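Notebook, equipment planning
14/01/2022

Spent the morning on the spending list instead of on anything fun, so I'm writing it down properly while I still remember what I decided (and so the rest of you can shout at me before the order goes in). We have 3000 left in the small equipment line, and it has to be committed before the end of January or it wanders back upstairs. The hand itself is not in this. That's on the big proposal and I refuse to think about it again until we hear.

First thing on the list, and I will not be talked out of it, is cables. I want a proper overhead run for the humanoid. The way it is now we've got black cables looping down its side, cables going off across the room up high, and a fat one on the floor that I've stepped over so many times I do it in other rooms. Mustdale do a ceiling rail with sliding hangers that would take the lot. Their quote came in higher than I'd hoped but it includes the brackets, and the Drestach one doesn't, so by the time you add brackets and end stops to Drestach you're in the same place with a longer wait. Going with Mustdale unless the ceiling turns out to be something horrible. Need to find out what the ceiling is!

Second thing is the table. I like that desk, I've eaten lunch at it, but it's a desk. It has a curved bite out of the front where a person is supposed to sit, the top is scuffed, and every time we want the bottle in a known spot we're measuring from a corner that's rounded. I'd love a flat bench with a hole grid so we can pin a fixture down and walk away. Tullholm have one in the right size with adjustable feet, and the feet matter on this floor — the parquet is pretty but I wouldn't swear to any of it being level. 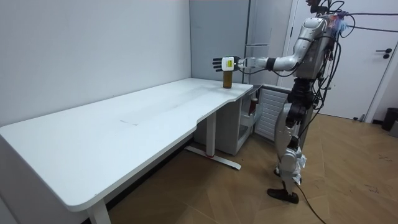

Rory Gillies

The bottle reach is the job I'm budgeting around, so I went through what it needs and tried to be strict with myself. Arm out over the far end of the desk, hand down around the top of the brown bottle, fingers close, lift. For that I want three sorts of thing: something to hold the bottle's position between runs, more bottles, and spares for whatever wears.

Position holder is cheap. A printed ring would do it and we have filament, so that's zero on the sheet apart from my evening.

Bottles. Glass is what we want in the end, but I don't want to be sweeping it up while I'm tuning grip force, so I've put down a box of 14 plastic ones in a similar shape, plus a few glass ones for later. They cost next to nothing. I've also added a big tray with a lip, which somebody will say is overkill, and that somebody is welcome to do the sweeping.

Spares are where it gets ugly. Mulcahy want us to buy the finger tendon kits in packs of 2, and one pack is already a painful chunk of what's left after the rail. I asked if they'd split one and got a very polite no. My feeling is we take a single pack now and put the next one in the spring budget. If we chew through both kits before then we've got a different problem and it isn't a shopping problem.

Things I looked at and crossed off: a second camera mount (we can clamp one), a nicer chair (sorry, all of us), and a gantry so we can hoist the robot for leg work. The gantry I'd really love. It would eat the whole line on its own though, and it needs floor space we'd have to steal from in front of the door. I'm parking it with the big proposal.

Lead times, as told to me on the phone, so treat with suspicion: rail some 2 weeks, bench longer, and Tullholm wouldn't commit to a date until they see a purchase order. Bottles come off the shelf. Mulcahy have the kits in stock but their shipping form wants a customs code, which I don't have and have now asked for.

If the bench slips I'd still go ahead with the rail, they don't depend on each other. I'd do the rail with the robot powered down and moved well over, and re-dress all the cables in one go. That's a full day for two people, so please don't plan runs on top of it.

Still to do: measure the room end to end for the rail, check the ceiling, get Tullholm to put the delivery charge in writing, chase the customs code. I'll put the sheet in the shared folder tonight with my numbers in it. Change anything you like except the rail.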